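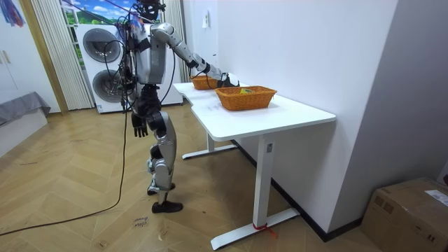 Item 3. Upkeep of the sorting cell

Unnur Kirkegaard took the chair for this item and for item 4. Present from the bench group: Ister, Camargo, Purner. Ukau joined by phone and dropped off before item 5.

3.1 Cable run. The bundle off the back of the robot goes down past the hips and along the floor to the left side of the room. Purner reported that the outer sleeve is worn at the hip, where it rubs when the waist turns. Agreed to re-sleeve the top section and leave the floor section as it is. Slack at the hip to be set at 35 cm with the waist at full turn, and checked again after the first day of running. Ister asked whether the bundle should go overhead. Left for December, when the new mount is budgeted.

3.2 Desk height. The sit-stand desk was found 2 cm lower than the height in the setup sheet. Camargo put it back and ran the reach check, which passed. The sheet will now say to read the height before every session and write it in the log. Ister to unplug the desk motor during runs.

3.3 Right shoulder. More than 17 hours of running since the last bolt check. Torque check to be done by Camargo before the next session, with the robot on the hoist and the power locked out. The left arm can wait for the regular service.

Item 4. Table layout and labels

4.1 Ukau asked for one start layout that everyone uses. Agreed: the fruits basket on the left, the office supplies basket on the right, both empty at the start, with the objects set out between them. The tape roll goes flat and the stapler lies on its side of the table nearest the robot, below the banana.

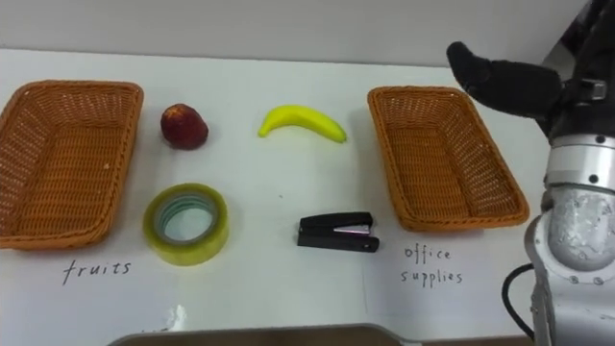

Page 2 of 3

4.2 Labels. Each basket keeps its name written in front of it, in lowercase. Purner wanted printed labels. Kirkegaard would like to keep handwriting until the layout stops changing. No vote taken.

4.3 Basket position. Baskets drift when the hand brushes the rim. Camargo will try thin rubber pads under the corners. If the pads raise the rim by enough to matter, the drop height needs to be taught again for both baskets.

Item 5. Right hand

5.1 Grip on round objects. Ister went over the thumb setting. With the old value the thumb closed late and the apple could roll out toward the fingertips. The new value closes the thumb under the fruit before the lift. Thirteen trials are to be run with the apple alone before other objects go back on the list.

5.2 Wrist connector. Purner to reseat the connector near the wrist, check the strain relief, and note the date on the service card. The forearm cable should lie straight along the back with no twist.

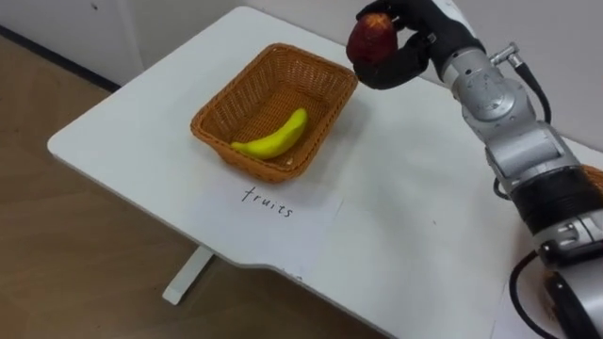 Right hand holding the apple by the fruits basket, banana already inside.

5.3 Finger covers. Two spare sets in the drawer. Ister to order another set when one of these is opened.

Actions

Purner: re-sleeve the cable at the hip; reseat the wrist connector.
Camargo: shoulder torque check; rubber pads.
Ister: apple trials; unplug desk motor during runs.
Kirkegaard: update the setup sheet with desk height and start layout, send to Ukau.

Next meeting Thu 28 May, same room.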